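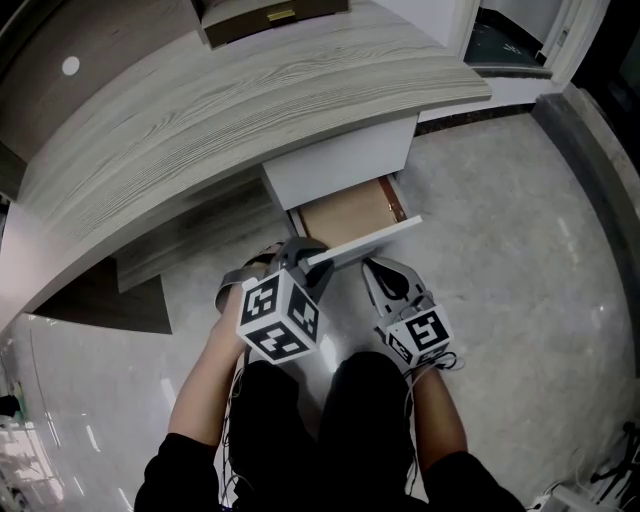
My sister says a machine that can open a drawer is a machine that can open a drawer, and would I please ring her back when it can find the sellotape. She said it down the telephone at ten to eight this morning, while I was still in my dressing gown, and I have been arguing with her in my head ever since, although I suspect she won the round at the time.

December, late evening
Posted by the keeper of this diary

Search this diary Go

It began with the piece in the paper about the Bratevar, which is meant to be in people's homes before long and will, so they say, clear a table, put away the clean things and fetch a jumper from a chest. I read it to her over the phone, all of it, including the price of the monthly plan, and she listened very patiently for her. Then came the remark about the sellotape. I said that was hardly fair, as none of us can find the sellotape either, and she said well, there you are then, what do we want another one for.

I have thought about drawers a good deal today. A drawer is a funny thing to be asked to do if you have never had hands. You have to take hold of the front, and if there is no knob you have to get hold of the edge, and you have to pull it straight, and stop before the whole lot lands on your feet. Mine at the kitchen end stick in damp weather and want a lift and a little wiggle to the left, and I do that without knowing I do it – I only found out because I tried to explain it to my niece's husband when he was staying, and he had to try it four times with me standing over him saying "no, up first, and then towards you." If I can't put it into words for a grown man with a degree, I don't know how anybody puts it into words for a machine. I suppose that is why they have people do the job with grippers in their hands, over and over, so that it doesn't have to be put into words at all. It seems sensible to me. It is how I learnt pastry.

My sister's view, when I rang her again at lunch (I couldn't leave it alone), was that pastry is different because I wanted to learn it.

We went on from there to the shop. I had better put this down properly, as I shall want to remember it. When I was at Ogilvie's, in the haberdashery, there was a whole wall of little drawers behind the counter, buttons and hooks and press studs and all the rest, and every one of them had its own temper. There were 77 of them. I know that because we had to write the labels out again the winter the pipe went, and I did them all in my best hand at the back table with a fan heater on my ankles. A customer would come in with a cardigan over her arm and say she wanted something like this but not so shiny, and you would go to the right drawer without looking, open it with two fingers, and have the card out on the counter before she had finished telling you about the christening. I asked my sister whether she thought a machine could do that. She said it might manage the drawer but it would never manage the christening, and we both laughed, and then she had to go because there was somebody at her door about the gutter.

Now, I don't altogether agree with her. I am softer on these things than she is, and always have been. When the big warehouse opened out at Soston everybody said the machines there would never cope with anything that wasn't a square box, and from what I hear they cope with all sorts now, bags and tubes and things in floppy plastic. The girl who used to do my feet went to work there and told me the arms were slow and rather careful, "like somebody carrying soup", and that you stopped noticing them by the second week. She did say that there were still people standing along the line for whatever the arms dropped or couldn't make out. So that is a shop floor of a kind, and some of the chores on it are being done, and I don't see why I should pretend otherwise to please my sister.

A house is harder, though. I walked round mine this afternoon with a cup of tea, trying to look at it as the Bratevar might. The stairs turn. The hall has the shoe rack in it and the umbrella that never goes in the stand. The bureau drawer opens beautifully until it meets the door, so you must remember to shut the door first, and the bottom one is so full of knitting patterns that you have to press them flat with one hand while you push with the other. I have lived here long enough to do all of it in the dark. I sat on the bottom stair for a bit and felt quite sorry for the poor machine, being delivered into all that, and then I remembered the price and felt less sorry.

Still, I would like one. There, I have written it. My wrists are not what they were, and on a bad morning the heavy drawer under the oven, where the roasting tins live, is more than I care to take on before breakfast. If something could open that for me and hold it steady while I got the tin out, I should think it very good company. It needn't talk. I would sooner see it do that one job every day for a year than do 12 clever things on a film with music over it. I said so in my letter to the Sallesel Gazette, which they may or may not print, and I kept it short as they always cut my last paragraph, and the last paragraph is always the one I mind about.

Things for tomorrow: wax on the runners of the sticking drawer (a candle end will do). Ring about the boiler. Find the recipe for the ginger loaf, which I believe is in with the knitting patterns. Buy more suet.

She rang again at nine to say goodnight and to tell me the gutter man wants to come back with a longer ladder. Then she asked, very casually, whether the Bratevar did gutters. I said I would look it up. I have the paper here beside me and it doesn't mention gutters, so I shall have to tell her no, and I can hear already what she will say. The sellotape was in the bread bin.

This site uses cookies to remember your visit. Accept Read more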